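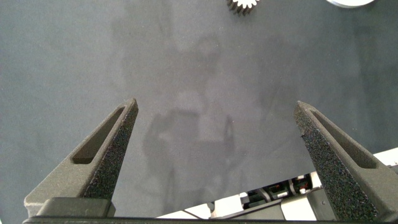 I spent five days in Grurnent in April to see whether I still liked cold water diving after a long break from it. The town is small, and nearly everything in it faces the bay. The way out to open water runs between two rock breakwaters, and on the chart they look like the fingers of an open gripper, dark gray, narrowing toward the tips and leaning in at each other with a wide gap between. Every dive boat goes out through that gap, and the swell starts right after it. Take your seasickness pill before you board.

I booked with Radonjić, the smaller of the two dive outfits on the harbor. They run one boat, which takes eight divers, and they were easy to deal with by email. My package was four boat dives, tanks and weights included, and came to 859 euros with the room above the shop. The room had a heater that worked and a rail for hanging wet gear. Breakfast was extra, so I bought bread and cheese at the store up the hill.

The first dive was a checkout at Treltska, a low island with a light on it. You drop in on the sheltered side, where the bottom is sand and then boulders. I was badly weighted. I had guessed from my old logbook, and my old logbook was written in a different suit. I added two kilos and that fixed it. We saw lobsters, a lot of small wrasse, and one conger that kept its head out of a crack the whole time we hung there. Visibility was better than I expected for the time of year. My computer gave 9 degrees at the bottom.

The second day was blown out. The boat stayed tied up and the shop moved our dives back a day, with no argument about money. I walked the coast path to the next village and back and had soup.

On day three we dived the Pruvilden, which is the reason most people come. She was a coastal freighter carrying cement, and the story in the shop is that she missed the entrance in fog. She sits nearly upright with the deck at 20 meters and the sand at 28. The cement set in the sacks, so the forward hold is full of gray lumps that still have the shape of bags. The stern is the better half. There is a gap in the hull on the port side you could swim through, but I was told to stay out of it, and I did. The boiler has plumose anemones all over it and is worth the whole dive if you have any kind of light with you.

I used more air than I wanted to. I came up first, with my buddy, and had my safety stop on the line with the current pulling at us. My hands were cold enough that I had trouble with the ladder. Next time I will bring dry gloves. The shop rents them, but they only had large.

The last dive was Treltska again, on the outer side this time, a wall with soft coral and a few nudibranchs. I liked it more than the wreck, mainly since I had stopped thinking about my weights by then.

A few notes on cost and travel. The bus from the airport takes most of an afternoon and drops you at the harbor. A taxi quoted me 400 euros, and when I asked a second driver he also said 400, so I took the bus. The store closes early. Bring cash for the boat crew and for the cafe, which does not take cards.

I have already asked Radonjić about September. They have space on the boat, but the room is taken, so I am looking for somewhere else to sleep.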